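Library > Outdoor Sports > Water and Rock > Canyoning

Canyoning (descent of river gorges)

Print this page | E-mail this page
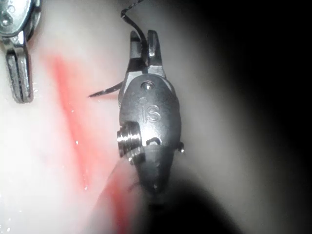 What is canyoning?

It is the sport of following a river gorge downstream on foot and by rope, using walking, swimming, sliding, jumping and rappelling to pass the obstacles. In North America the word canyoneering is more common, also for dry canyons.

Origin

The first descents of gorges were made for practical purposes, such as mapping, fishing and the search for water sources. As a sport it developed during the twentieth century, mostly from caving. Many techniques are still the same in both activities, and many clubs offer both.

Terrain

A suitable gorge has a continuous slope, solid rock and a water flow which is not too strong. Limestone gorges are often narrow, with round pools and polished slides. Granite gorges are more open and have longer slides. In volcanic rock the anchors must be checked with more care, as the quality of the rock can change within one short wall.

The Komier gorge is often given as a typical limestone route. It has 9 rappels, of which the highest is 29 meters, and it loses 700 meters of height between the entry and the village of Rorkent. The descent takes up to 6 hours. The exit path on the left bank is steep and is not marked in its upper part.

Equipment

The usual equipment is a neoprene suit, a helmet, shoes with a sticky sole, and a harness with a protective seat, because sliding on rock destroys normal climbing harnesses quickly. Ropes are semi-static. They are carried in a bag with drain holes, and the bag must float. A whistle and a knife are carried where the hand can reach them. The Plineo is a light type of rope bag with a wide opening, from which the rope runs out without being coiled.

Technique

In climbing, the rope is normally fixed for the whole length of the wall. In a gorge with running water it is often set so that it ends just at the surface of the pool, and the last person sets it again for a pull-down from below. A person who reaches the water with much rope under him can be caught in it. For the same reason the rope is attached to the anchor by a system that can be released under load.

The Śliwiński method is a variation for narrow waterfalls. The first person down holds the rope to one side and guides the others away from the falling water. It needs a dry standing place at the bottom, and it is not used where the pool has a strong return current.

Communication is by whistle and hand signs, as the voice cannot be heard near a waterfall. The signs are not the same in all countries, and a mixed group should agree on them before the entry.

Season

In mountain regions the season begins in June, when the snow melt is finished. Gorges below a dam can change their level without rain.

See also: Caving; Rappelling; Coasteering; Via ferrata

Contact | Copyright Outdoor Sports Library | Back to top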